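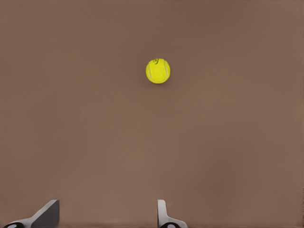
Faut-il vraiment une application pour régler un casque audio ?

Pour le volume, un bouton suffit ; pour l'égaliseur du Drutell, oui, et il faudra créer un compte.

Accueil | Interventions | Notes | Contact
Imprimer | Envoyer par e-mail

Notes pour l'intervention de vendredi (salle du bas, micro capricieux)

Commencer par le prix : 147 euros. Laisser un silence. Quelqu'un soupirera, en général Aurel Neagu.

Autonomie. La boîte promet 20 heures. Ruxandra Tudose les a obtenues, volume bas, réduction de bruit coupée, en écoutant des podcasts. Autant dire en laissant le casque tranquille.

Le Pavero, maintenant. Même forme, même charnière qui grince, mais un étui rigide. Faire passer les deux dans la salle et les récupérer (penser à l'an dernier).

L'application Juster : 874 Mo. Plus lourde que ma discographie de jeunesse, et moins bien rangée. Ne pas s'attarder, Guido Mancuso a participé à la traduction.

Si on me demande lequel acheter : le Pavero pour le train, le Drutell pour ceux qui aiment les mises à jour. Si on me demande lequel j'ai, montrer le filaire.

Questions, puis café.

Imprimer | Envoyer par e-mail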